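Planning a budget for hand-held gripper data collection

Most first budgets have one line for the gripper and one for the robot arm, and very little in between. The Flurkcombe group started that way and had to go back for more money before the first task was finished. The steps below follow the order we now use at Bornurville.

Step 1. Write down the tasks before you ask for quotes. Packing and unpacking boxes needs a wide finger opening and pads that grip soft plastic. Folding cloth needs something else. If a task takes two hands, price a pair of grippers from the start, plus one spare for every site.

Step 2. Set the number of recordings. For a first task we plan on 400 usable ones. Divide by what one person can do in a shift, then add 27 percent for recordings you will throw out. The result gives you paid hours, and paid hours are usually the largest line. 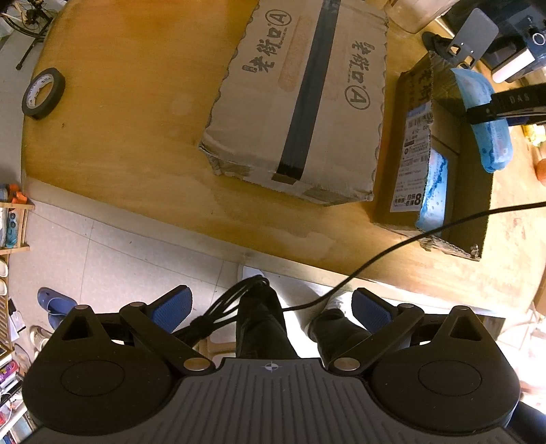
Step 3. Price the small stuff. Cardboard boxes wear out when they are opened and closed all day, so buy them by the bundle. Put tape, replacement finger pads, spare cables and cable ties on a single consumables line and review it each month. On the Wornham project this line came to 7 percent of the total — more than we had set aside for repairs.

Step 4. Decide where the work will happen. Recording in ordinary rooms costs little in rent but adds travel and setup time. A fixed bench is quicker to start each morning, though you will need to change the objects and the layout more often. Ask for both prices if you can.

Step 5. Plan storage. Video fills drives fast. Record for one full day, check the size of the files, and multiply by your planned days. Then double it for the backup copy.

Step 6. Leave the arm for last. Rey, our first project, bought its arm in September and did not switch it on for 5 months. Get a quote early so the figure is in the plan, but hold the order until the first batch of recordings has been checked. Ask the seller how long the quote stays good and whether mounting plates are included.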